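How to Read a Snack Label Without Getting Fooled

I don't trust the front of any snack package, and I don't think you should either. The front is an ad. Turn it over before you decide anything.

Step 1. Find the serving size. A bag that looks like lunch for one may claim to feed three. Multiply before you read another line. I did this with a pouch of Nornley crackers and got 752 calories, from a label that seemed to promise far less.

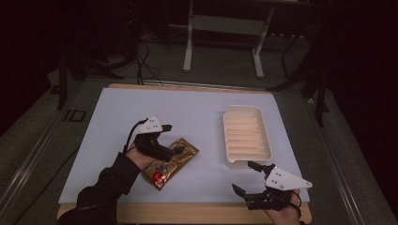
Step 2. Check the sodium. Daily values on the label are built on a diet of 2000 calories, and you may not eat that much. Salty stuff adds up fast. One Zurnum noodle snack I used to buy has 900 milligrams in the whole pack.

Step 3. Read the first few ingredients. They're listed by weight, so if sugar comes second, "made with real fruit" doesn't mean much. Look for sugar under other names too, such as syrup, dextrose or juice concentrate.
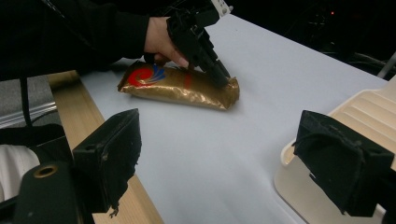 Step 4. Ignore "natural," "wholesome" and "crafted." My neighbor Tyra Hedlund swears by anything that says "light." Light in what? Sometimes it's the color.

Step 5. Compare by weight. Shelf tags help, if the store uses the same unit on both. Mine often doesn't, so bring a calculator.

Updated 2024-05-19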